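Flerley balloon payload – end of term report

Group 2: Nasrin Abbasi, Agustina Quiroga, Sivaprasad Thomas, Zinash Alemneh

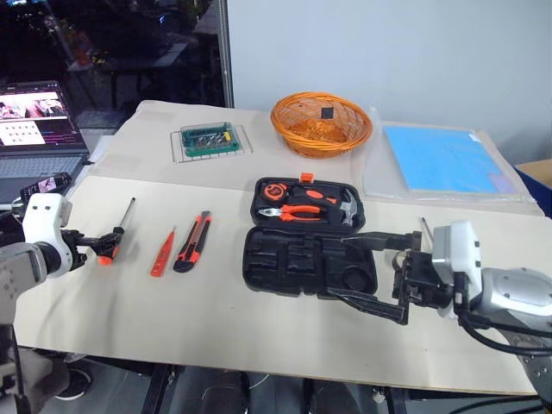
The aim was to send a small box up under a weather balloon, log temperature and pressure the whole way, and get it back. Supervisor was Banafsheh Rezaei. We called the box Takell after the street two of us live on. Launch site was the sports field at Flerley, with permission from the school there.

What we planned

Box under the weight limit, one logger, one tracker, one parachute. First budget had 1453 grams for everything below the balloon. Too much. We got it down by swapping the battery pack and throwing out the second camera, which Agustina was not happy about. She still thinks we should of kept it and cut the foam instead. Noted here because we agreed to note it.

Electronics

Logger board is the Wei, same one the year above used. Writes to a card every 4 seconds. Pressure sensor fine on the bench. Temperature sensor read high until Sivaprasad moved it away from the regulator and out on a short lead through the side of the box. Should have been there from the start.

Tracker was a bigger problem. Some GPS units stop giving a position once they are above a set height, and ours has a setting for this that has to be sent every time it powers up. It does not save it. Lost most of an evening on that. Code is in appendix B, the comments are a bit thin, sorry.

Cold test – box in the chest freezer overnight, logger running. Battery lasted. One connector came loose, so all connectors were then glued.

Parachute

Sewn by Zinash from a pattern the Jondance club lent us. Dropped from the fire stairs with a bag of sand in place of the payload. First two drops the lines twisted. Added a ring to keep them apart and it opened cleanly after that. Landing speed worked out in appendix A.

Launch

October, start of filling 7.30 in the morning. Wind light. Filling took longer than in the plan because the neck of the balloon did not fit the hose and we had to tape it. Released just after nine. Signal good for the first part of the climb, then patchy, then nothing for almost an hour. Came back on the way down.

Landed in a field of winter wheat, well east of the prediction. Farmer very nice about it. Box dented on one corner, lid still on.

Results

Pressure fell smoothly all the way up, graph in appendix A. Temperature dropped, levelled off, then rose slightly near the top, as the textbook says it should. There is a gap of 284 readings in the middle where the card did not write. We have left the gap in the graph and not drawn a line across it.

Reason for the gap not certain. Nasrin thinks cold card, Sivaprasad thinks a voltage dip when the tracker transmitted. We could not make it happen again on the bench either way.

What we would change

Separate battery for the tracker. Check the hose fitting the week before. Run the landing prediction again on the morning, we used the one from the nigth before and the wind had moved round.

Also start writing this earlier.

Appendices A and B are in the shared folder. Parachute pattern has gone back to Jondance.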